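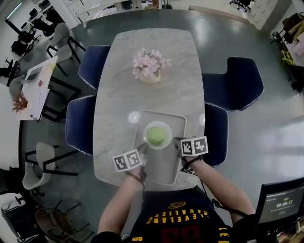
Last updated: September 11, 2019

Serving a single portion at a shared dining table
Savita Nishad, project report, Ivside

1. Aim

The project looked at how a small bowl is brought to a seated diner on a tray, and whether the tray should stay on the table afterwards. Work began in April.

2. Table and setting

The table is rectangular with rounded corners and a light grey marble pattern. Four dark navy upholstered chairs with pale piping stand round it. A small cream vase of pale pink flowers was kept near the middle as a fixed obstacle, as most dining tables have one. The tray is shallow, light grey and rectangular, with a raised rim. The bowl is small and white.

The glossy floor reflects the ceiling lights, and the table top also shows bright spots. A white bowl placed near a bright spot was harder to pick out, so the tray was set close to the near edge.

3. Method

Each trial started with the bowl centred on the tray. The load was one round item of food. Two layouts were compared: bowl left on the tray, and bowl lifted off on to the table. The gross load limit was set at 600 g. Trials were logged in the Gruko sheet under batch 712.

4. Results

Leaving the bowl on the tray gave fewer spills on to the table. The rim held small drips - it did not stop the bowl sliding when the tray was tilted. Lifting the bowl off freed more space but meant a second reach past the rim.

5. Limits

Only one bowl size was tested. A non-slip mat from Fendetti was ordered but not fitted in time. Soup and other liquids were left out.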